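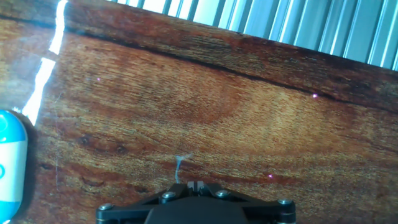

Unit 4 handout: Checks before a wrist-camera recording
Course lead: Farzana Kakakhel. Bench sessions: Pravesh Dlamini.

Read this before your first bench session and bring it with you. The rules come from the Dellik bench guide, shortened for this course. Section numbers in the guide have changed since April, so don't cite them in your report.

1. Surface
Wipe the table before each block of 15 episodes. Lint, thread and crumbs all count as debris, even if the arm will never touch them. A glossy tabletop needs one more check: look at the live wrist view at the start pose and at the lowest pose. If a bright reflection covers any part of the object, move the lamp or turn the object. Do not change the exposure to hide it.

Wood grain, knots and seams are allowed. Write the surface type in the log. Models trained on one plain table tend to do badly on a patterned one, and we can only look into that later if the log says which was which.

2. Gripper and mount
Check every visible screw head by hand with the driver, power off. Snug is enough. If a screw turns more than a quarter turn, stop and tell the bench lead - the camera may have shifted, and the calibration has to be run again.

The gripper should show at the bottom of the wrist view in the same place each time. Compare it with the reference still for your arm.

3. Objects
An object may start partly outside the wrist view. Log it as "partial" and leave it where it is. Don't nudge it to get a nicer start. Printed labels can face any way.

4. Stopping
One person drives and one person holds the stop. The person on the stop doesn't type, log or take calls. Hands stay off the table while the arm is enabled.

5. What to log
Operator, surface, lamp position, object state, any stop and the reason for it. Last year's Camargo set had 2,717 episodes, and 224 were dropped for missing log fields. The recordings themselves were fine.

For next session: read Hopkin and Perrin's notes on lamp placement and fill in the blank log sheet for one practice episode.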